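Washing and folding cloths with a slight sheen

Sort by colour before anything else. Strong blues and reds are washed apart from cream or printed linens for the first 4 washes. Set the machine to 40 degrees and fill the drum no more than two-thirds.

Shake each cloth once on removal, then hold it by the top and let it hang. Long creases drop out under the cloth's own weight. A piece left bunched keeps its creases and needs the iron.
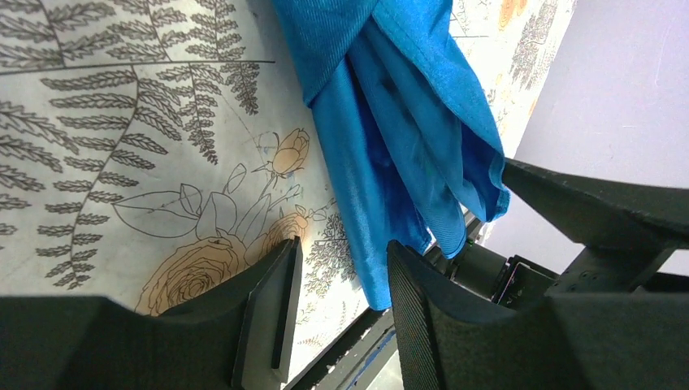
Fold on a flat, dry surface. Bring the long edges together first, smooth from the fold outwards, then halve the length. Keep the sheen side inwards, as it marks more easily. If ironing is needed, use a low setting on the reverse and test a corner.

Patterned table covers should be wiped down before clean cloths are laid on them. Stack folded cloths no higher than the shelf allows without pressing. A Nondik shelf divider set to 50 mm suits small squares.

Updated 30 Jan 2021. Zendley household notes.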